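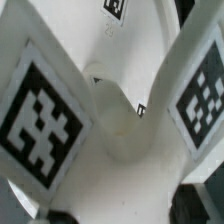 Square black-and-white markers on white labels.

Re: [seating] Folico stacking chair, replacement seat pads

On Oct 27, 2024, a list member wrote:

> We have a set of Folico stacking chairs in the reading room, the
> older kind with the steel frame and the screwed-on pad. The foam has
> gone flat on most of them and the covers are splitting at the front
> edge. Statitz say they no longer make the pad and have offered us the
> current one, which they say fits "with minor adjustment".
>
> Has anyone fitted the new pads to the old frames? I would also like
> to know if it is worth having the old ones recovered instead. The
> frames are sound apart from a few missing feet.

We did this last winter, so I can answer most of it.

The new pad does fit, but the minor adjustment is drilling. The old frame has its front holes at 305 mm centres and the new pad has its threaded inserts set closer together than that. The back pair line up. You can either drill two new holes in the front rail of each frame or move the inserts in the pad. We drilled the frames on the first chairs and then changed our minds, as the rail is thin there and the bit wandered. Moving the inserts is slower but leaves the frame alone, and the base board takes a new insert well if you keep clear of the old hole.

Before you do either, stack two chairs with the new pads on. Ours are thicker at the front than the originals and the stack leans forward. It is fine up to five high. We used to go to eight, so we lost some room in the store cupboard.

On recovering: we sent 14 of the pads to Kanaujia, who do mostly pub and church seating. They replaced the foam and used a wool mix fabric from Fiker. It cost a bit less per pad than the new ones from Statitz and they came back looking better than I expected. The base boards were all reused, so the original screws went straight back in. If I were starting again I would have had the whole lot done that way. The wait was six weeks, though, and we had to do it in two batches so that there was something to sit on.

Things to ask the upholsterer:

Foam density. The first quote was for something much softer than the original. Ask for a sample and sit on it.

Front edge. Have the cover wrapped over a rounded edge. The split you describe is where the board has a sharp corner under the fabric, and it will go again in the same place.

Staples. Ours used stainless. The old ones had rusted and marked the frames.

For the feet, the originals are a push-in plug for round tube. Measure the inside of the tube with callipers and buy from any plug supplier – the Statitz ones are the same thing at three times the price. Felt-bottomed ones came off within a month on our floor, so I went back to plain nylon.

I have some of the old pads left with decent boards. They are free if you can collect them. Reply off list if you want them, and say which colour frames you have, as the screws on the black ones are longer.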